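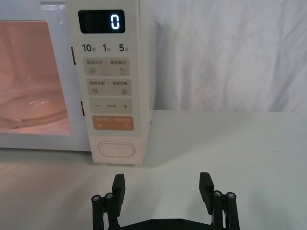
Gripper open in front of the control panel, display at 0.

Proltero Bench Rules, Kitchen Appliance Set
Written working rules for robot cells with one or two arms and a mains-powered household appliance
Supplier: Drilent, Cirnano
Edition: third, revised in June

Overview

The Proltero Bench Rules are a printed and digital set of rules for teams who let a robot arm touch ordinary kitchen appliances: microwave ovens, kettles, toasters, rice cookers. The Kitchen Appliance Set is the part of the series that we are asked for most. It tells the operator how to prepare the table, how to lead the cable, what to check on the gripper, and who is allowed to press a start button that really starts something.

Many laboratories already have good rules for the arm. They have much less for the appliance. A microwave oven on a bench is a small thing, but it has a door that springs open, a heating function and a mains cable, and it can be moved by a light push. The set was written for this gap and it is used together with the manual of the robot and the manual of the appliance. It does not replace either of them, and it does not replace the safety standards which apply in your country.

What is in the set

Rule book, 48 pages, spiral bound, sheets 210 mm wide
Start-of-shift card, laminated, two pieces
Cable and table card, laminated
Fault sheet pad, one hundred sheets
Digital version of all texts, with fields you can edit
Import file for the Obi logbook (version 4 or later)

The rules in short

Part A, table. The appliance stands back from the front edge and its feet are all on the table. Before the first movement the operator pushes it lightly by hand on both sides. If it slides, it must be secured. Nothing stands on top of it. Any backdrop cloth must hang free of the ventilation openings, and this is checked again whenever the cloth has been moved.

Part B, power. The cable is led to the back or to the side, never across the area where the fingers work. The plug must be reachable by a standing person without putting an arm between the robot and the appliance. In a cell with two arms, the plug side is written on the cable and table card.

Part C, gripper. Screws on the linkages are looked at before each shift and tightened at the interval given by the maker. Fingertips with sharp edges are not used on touch panels. We advise a full inspection of the fingers after 4,000 door operations, or earlier if the operator sees a mark on the appliance.
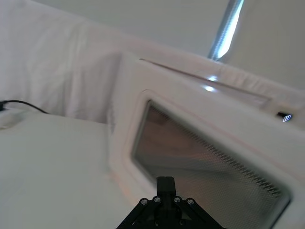
Photo: Nneka Igwe / Drilent

Part D, display and controls. The operator reads the display aloud and writes the value in the log before the arm is enabled. Where the labels on the panel are in a language that not all operators read, a translated drawing of the panel hangs beside the emergency stop. Buttons which start heating are marked on this drawing with a red ring.

Part E, heating. A microwave oven is never started empty. If the task includes a real start, a cup with water stands inside, and one named person keeps a hand at the emergency stop for the complete time. For all other tasks the start button is excluded in the software as a forbidden zone.

Part F, door. The release button is pressed with a force limit. The value is found by hand with a spring scale and entered in the rule book, as doors differ much from one model to another. The arm must not lean on an open door. The latch hooks are inspected weekly, and an oven with a damaged latch or a damaged window mesh is taken out of use the same day, also when it is only used cold.

Part G, two arms. One arm is declared the working arm and the other the waiting arm. The roles can change during a task, but only at a point that is named in the task description. The waiting arm stays outside the swing of the door.

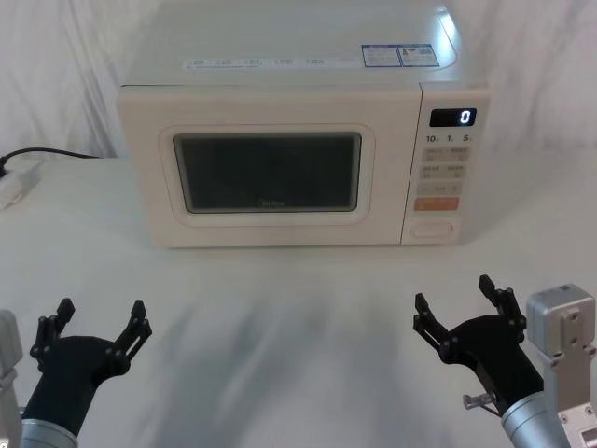

Two arms at the oven, both grippers open.

Filling in the start-of-shift card

The card has one side for the table and one side for the arms. An experienced operator needs a few minutes. It is written on with a water-soluble pen and photographed before the arm is enabled; the picture goes to the logbook together with the display value. Please do not let the same person fill in and countersign. In small teams this is sometimes difficult, and the rule book gives a reduced procedure for it on page 31.

Changes in the third edition

Part G is new. Part D now asks for a translated drawing. The old rule about a fixed distance of the appliance from the table edge was removed, after several users wrote to us that it did not fit short tables. You now measure the door swing and add a hand's width. The fault sheet has a separate line for faults of the appliance, which were before mixed with faults of the arm.

The text was revised by Yatziri Manríquez, with the electrical part checked by Nneka Igwe. Owners of the second edition can order the changed pages alone.

Suitable for

Arms with parallel or linkage grippers, remote-controlled or automatic
Appliances up to the size of a countertop oven
Teaching rooms, test laboratories, recording benches

Not suitable for gas appliances, for built-in ovens, or for any bench where food for eating is prepared.

Ordering

Kitchen Appliance Set, English, complete: order number 362
Changed pages for owners of the second edition: order number 362-C
Start-of-shift cards, pack of ten: order number 362-K

The set is also available in Spanish and German. Delivery normally takes one week from our store in Cirnano. Each set includes a licence for one site, and within this site you may copy the cards as often as you like. For several sites please ask us for an offer, and tell us how many benches you have and which appliances stand on them.

Questions about single rules are answered by Yatziri Manríquez in the mornings until 11.30. If you write, please give the edition and the letter of the part.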